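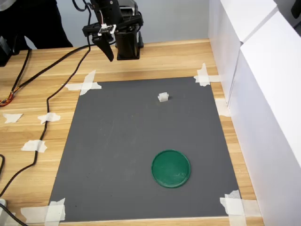 스티넬 교회 주석 성경 마태복음편, 12월 개정판 공개

성경 본문 연구 모임 툴테크(Tuteck)는 마태복음 대조 본문과 주석을 묶은 개정판을 12월에 공개한다고 2019년 11월 17일 일요일 밝혔다. 개정판은 스티넬(Stinel) 교회가 주일 성경 공부에 사용해 온 기존 교재를 대체하며, 분량은 색인을 포함해 635쪽이다. 편집 책임은 센넌 버클리(Senan Buckley)가 맡았다.

이번 개정의 중심은 13장의 비유 단락이다. 기존 교재는 씨 뿌리는 자의 비유(13장 3~9절)와 그 해설(18~23절)을 한 항목으로 처리하고, 중간에 놓인 10~17절은 각주로만 다루었다. 개정판은 세 부분을 독립 항목으로 나누고, 10~17절에 인용된 이사야 6장 9~10절을 히브리어 본문과 칠십인역 순으로 병기한다. 마태의 인용문이 칠십인역의 어형을 거의 그대로 따른다는 점은 본문 비교표에서 확인할 수 있다.

13장의 비유를 일곱 개로 셀 것인지 여덟 개로 셀 것인지에 대해서도 표기를 정리했다. 52절의 "새것과 옛것을 그 곳간에서 내오는 집주인"을 비유에 포함하면 여덟 개가 된다. 기존 교재는 본문에서 일곱 개, 부록에서 여덟 개로 적어 서로 맞지 않았다. 개정판은 여덟 개로 통일하되, 52절을 앞선 비유들의 결론부로 보는 견해를 해당 절 주석에 함께 실었다.

번역어도 일부 바뀌었다. 13장 25절의 헬라어 '지자니아'는 기존 교재에서 '잡초'로 옮겼으나 개정판은 '가라지'로 통일한다. 이삭이 나오기 전까지 밀과 구별하기 어려운 독보리류를 가리키는 말로 보는 것이 일반적이며, 29절에서 뽑지 말라고 한 지시도 이 특성과 연결된다는 설명이 붙었다. 33절의 '사톤'은 음역하지 않고 '말'로 옮긴 뒤 각주에 원어를 표기했다. 52절의 '그람마테우스'는 '서기관'을 유지한다.

버클리는 편집 서문에서 "독자가 비유의 해설부터 읽고 본문으로 돌아가는 순서를 피하도록 배열을 바꾸었다"고 적었다. 그는 또 가라지 비유(24~30절)와 그 해설(36~43절) 사이에 겨자씨와 누룩의 비유가 놓인 점을 들어, 본문의 배열 자체를 주석의 단위로 삼았다고 설명했다. 이에 따라 해설 단락에는 앞선 비유의 절 번호만 표시하고 본문을 되풀이해 싣지 않는다.

병행 본문 처리 방식도 달라졌다. 마가복음 4장과 누가복음 8장의 해당 구절은 본문 아래에 세 단으로 배치하고, 마태복음에만 나오는 구절은 빈 단을 그대로 남긴다. 누가복음 13장에 있는 겨자씨와 누룩의 비유는 별도 표로 분리했다. 도마복음의 유사 구절은 참고 항목에만 번호를 적고 본문은 수록하지 않았다.

주석 항목 가운데 95개는 새로 작성되었다. 나머지 항목은 기존 내용을 유지하면서 성구 약어와 장절 표기를 통일했다. 사본상 차이가 있는 구절은 대괄호로 표시하며, 13장 35절의 "창세부터"에서 '세상의'에 해당하는 단어가 일부 사본에 없다는 점도 이 방식으로 표기했다. 사본 기호 일람은 권말에 있다.

조판과 색인은 닐테크(Nilteck)가 담당했다. 색인은 성구, 헬라어 단어, 주제의 순서로 배열했고, 헬라어 단어는 한글 음역으로도 찾을 수 있다. 인쇄본은 멀케이(Mulcahy) 서점에서 취급하며, 본문 비교표는 인쇄본과 같은 쪽 번호를 붙인 전자 문서로도 제공된다.

스티넬 교회의 마태복음 공부반은 개정판 공개 이후 첫 모임부터 새 교재를 사용한다. 첫 모임의 범위는 13장 1~23절이다. 기존 교재를 가진 참석자를 위해 신구 쪽 번호 대조표가 별지로 배부된다. 마가복음편의 개정 일정은 정해지지 않았다.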